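9 March 2020
Notebook, textile bench, Kadcombe

Wash trial on the Triklow detergent, second batch. The February run was thrown out because the dosing cup had been read to the wrong line. Same recipe this time, dose weighed on the small balance.

Load was 3 kg of mixed cotton, tap water, short program at 40 C, spin at 1000. Hardness strip read 245 ppm before the fill, a bit higher than last time. Ojārs Siliņa thinks the softener on the Imwood line needs salt. Not checked yet.

Rib knits are the problem group. They grow in width and lose length, and the figure depends on how hard you smooth the piece before measuring. From now on: lay flat, sleeves down, no pulling, tape from the high shoulder point to the hem.

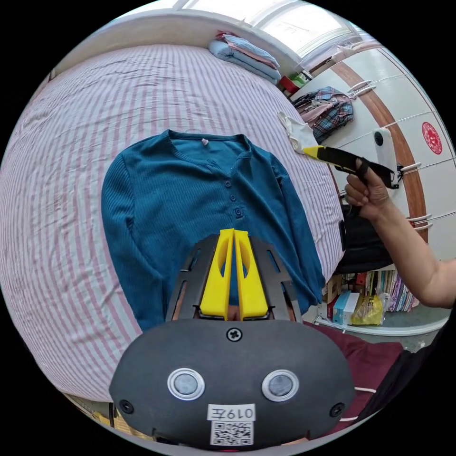 2 min read

Swatches marked at 200 mm before washing. Mean length change 7 mm short, width 4 mm over. The Stankevičius sheet allows 5 percent either way, so both pass. Spread between swatches is wider than I'd like, and swatch C has a smeared mark that could be read two ways. Left it in, flagged.

Rinse water still foamed when shaken in a jar. Roughly a finger of foam, gone within a minute. Try one extra rinse and drop the dose by a tenth.

To do: salt for the softener, new laundry marker, repeat C.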